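2025-12-17
Maple board and shape blocks – notes on finish, storage and the table 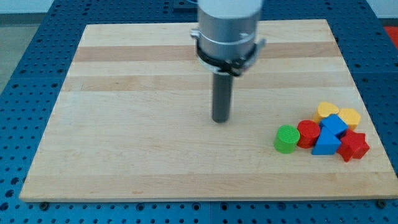 Spent most of the morning on the board. I wanted to decide whether it gets another coat before the break or stays as it is until we are back. I went over the face with a dry palm first and then with a raking light from the window side. The front edge is smoother than I had it in my notes. The face has a slight drag across the strips and none along them, so I am putting that down to the glue lines moving a little with the dry air and leaving it alone.

The board is the one Dalibor glued up for us from the Stastotdale offcuts. He kept the strips running the long way and let the pale and honey-colored ones alternate as they came, with the two darker tan strips toward the far side. He had asked me then whether I wanted the dark ones spread out evenly and I said no. I still think that was right. With both on the far side I can tell at once which way round the board is lying, and we have stopped putting it down backward after cleaning.

Finish: it has two coats of the Boonchu hard oil, thin, wiped off after the usual wait. A third coat would make it shinier and I do not want that. The blocks also slide more on a shiny surface. Yatziri tried a waxed test piece last week and a cylinder pushed from the side went a good deal farther than on the oiled one. She did not write the distances down, so that is only her impression, but I felt the same when I tried it by hand. Decision: no third coat, no wax. Wipe with a barely damp cloth and dry right away.

Table: the blue perforated top is staying. I had a note from Obaidul asking if we could cover it with a sheet of ply so that small parts do not drop through. I would sooner keep the holes free. The board covers the part where we handle blocks anyway, and screws and washers should go in a tray. I did vacuum under the table today and got out a few washers, a pencil stub and one hex key which I think belongs with the set in the second drawer. Put it there. If it is yours, take it.

The board does creep on the table when pushed from the front. Not much, but over a day it ends up skewed. Things tried so far:

Cork pads, self-adhesive. Held well for a few days, then two came off when the board was lifted. Left glue on the underside, which took a while to scrape.

Rubber drawer liner, cut to size. Grips very well. The board sits a little soft on it and rocks if you lean on a corner. Fine for light work.

Pegs in the table holes against the front edge. Dalibor turned a pair from scrap beech. They fit snug, but the board edge will get dented if it is shoved against them every day. Would need a felt sleeve or a strip of leather.

I am going with the drawer liner for now. Ashraful has the roll; there should be plenty left. Ask him before ordering more.

Blocks: these are the wooden ones from the Kivska shape sorter, and I am happy with them on the whole. Seven out on the board today, grouped to the right. The green cylinder and the red cylinder are both standing on end, with a small gap between them. I keep the green one a little apart on purpose when I set out a group, so there is one block that can be picked up without touching its neighbors.

The green cylinder has a textured top with a light ribbing, and the red one is flat on top. I had not paid attention to this before. Could be that the paint went on differently, or that the end was cut with a rougher blade. I thought about sanding the green one so they would match and decided against it, as we have no matching paint and I would have to redo the whole end. Leave it. If someone does want a matched pair, there is the spare set in the cupboard, still in its bag, and we could look through that first.

Cleaning the blocks: same as the board, barely damp cloth, then air dry on a towel. Do not leave them in water. Hafiz soaked a few from the old set in warm soapy water in the fall and the paint lifted at the edges as they swelled. Those are now in the scrap box and can be used for testing glue or drilling.

Storage over the break. The board should not lie flat on the floor or lean against the radiator. Last winter the old one leaned there and came back with a bow you could see from the door. I have cleared a place on the rack near the Salthorpe cabinet where it can stand on its long edge with air on both sides. Two people to carry it, please – it is not that heavy but it is awkward through the gap by the sink. Blocks go in the shallow box with the lid, one layer only, not tipped in on top of each other. The corners chip each other.

The humidity readout by the door was low again today. I filled the tray on the sill. Whoever is last in before the break, please fill it again and write the reading on the sheet.

Also looked at the catalog for a second board. The ready-made maple ones come in at 2,352 without delivery and 2,632 with the oil finish already on, which is more than I want to spend on something Dalibor can glue up from what is on the rack. I asked him and he has enough light strips, but only one more of the darker kind. He can get more in January or make it with a single dark strip. A single one would do, as long as it sits on the far side like on this board.

To do:
Cut the liner for the underside, a finger's width in from the edges all round.
Ask Yatziri to repeat the sliding test and write the distances down this time.
Scrape the last of the cork glue off before the liner goes on.
Look in the spare set for a green cylinder with a flat top.
Tell Obaidul the ply cover is a no, and give him one of the parts trays from the shelf.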